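Setting up the Selari cell, part whatever this is

I said in the last post that I would believe in the simulator when it saved me an evening. I have now spent most of October on it and I'm keeping the score at zero, though I'll admit it got close once.

For anybody who skipped the earlier posts: the cell is a two-arm kitchen setup in the back half of my garage. Selari is the name on the arms. The controller is a Skadetti, bought used, and the bench it all bolts to came out of a Nowicki catalog and weighs more than my car's engine. The job is sorting produce onto plates and boards, the kind of thing a five-year-old does while thinking about something else.

The sales page for the Gullent simulator says you can "commission before you plug in." That phrase bothers me. Commissioning, as I learned it, means finding out which bolt somebody forgot. A simulator has no bolts. It has a left arm exactly where the file says the left arm is, and my real left arm was 4 mm off because the base plate sat on a washer it shouldn't have. No amount of rendering was going to tell me about the washer.

Anyway, I did the whole thing by the book. Loaded the arm files, set the base positions, picked one of the stock counter layouts, and ran the hand alignment routine, the one where both hands go out over their work areas and hold.

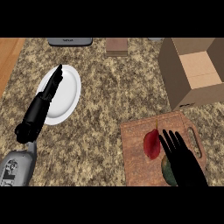

My complaint with the alignment routine is that it checks the wrong things. It will tell you the joints reached their targets, which in software they always do. What I want to know is whether the hands have room to work once there's stuff on the counter. So I ignored the green check mark and looked at the view myself. The left side I had no quarrel with: gripper closed, tips over the plate, clear space around it. The right side is where I slowed down. The hand is over the cutting board with its palm overlapping the green fruit, and the red one lies just past the leftmost finger. The big open carton stands right behind the board, with its front corner nearly touching the far edge. In the layout file that carton is listed as "background." I don't know who decided that. A thing that close to a moving wrist is an obstacle, and I relabeled it as one before doing anything else.

That was the close call, by the way, the one time it almost earned its keep. With the carton marked as an obstacle, the planner refused 3 of the right-arm moves I had already copied over to the controller. I'd have found that out on the real bench too, with a real box, probably by flattening it. So half a point. Except the relabel took me until past 11 p.m. because the obstacle setting is buried in a menu called Appearance.

Then the hardware. Notes mostly for myself, since I'll forget:

Take the washer out from under the left base plate. Retorque in a cross pattern, then go around once more after the first warm-up.

Home the arms one at a time. The Skadetti will let you home both together and it shouldn't.

The right hand's cable wants more slack than the manual says. I gave it about 145 mm of loop behind the wrist and it stopped tugging at full reach.

Redo the finger zero after changing anything above the wrist. Skipping it doesn't throw an error. The fingers just close a little crooked and you blame the grip settings for two days.

Wipe the rail. The manual says every 16 hours of running, and for once I think the manual is right. Garage dust is not lab dust.

I've seen people claim their sim settings carried straight over to the machine with no changes. Maybe. Mine didn't. Speeds carried over, and so did the reach limits. Grip force was useless and I went back to the number I'd written on masking tape in the spring. The simulated fruit doesn't bruise, so the simulated hand has no opinion about squeezing.

Where it stands now: left arm is bolted flat and repeats well enough that I've stopped measuring it. Right arm still has a tick in the elbow when it comes back from the far side of the board. It could be the belt or the cable again. The simulator reports the elbow is in perfect health. I'm pulling the cover off this weekend.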